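Home Project Team Reports Downloads Contact

3. Rules for recording in a shared kitchen

Our project collects recordings of people doing ordinary kitchen jobs, which the Etadel group will later use to train a two-armed robot. Most of the first month went on the rules for recording. We had expected a page of notes and ended up with 14 rules, kept in a shared folder under the name Irkon.

The starting point was a guide from an earlier student project, Zekley. It dealt well with consent and storage but said little about the work surface. We kept its consent form, dropped its rule on fixed lighting, and wrote our own section on wiping and cleaning tasks.

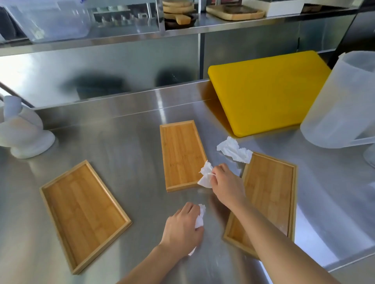 Figure 3. Wiping task with paper towels, bamboo trays on a steel counter.

For wiping tasks the rules are as follows. Both hands should stay in view for as long as the job allows. Sleeves are pushed up and watches taken off. The person works at their normal speed and doesn't repeat a movement for the camera. Used towels may be put down on the counter during a clip, but must be cleared before the next one starts. Faces, post and phone screens must not be recorded, and any clip that shows them is deleted the same day.

We also argued over how tidy the background should be. One view was that shelves should be cleared first. We decided against this, as the robot will have to work in kitchens that are in use. The rule now says that only knives and glass within arm's reach are moved.

By the end of term we had 2414 clips, of which 850 had been checked against the rules by two of us separately. The most common fault was a hand leaving the view. Rule 9, on naming files, was often ignored and needs to be rewritten before the Ekanayake kitchen is added in December.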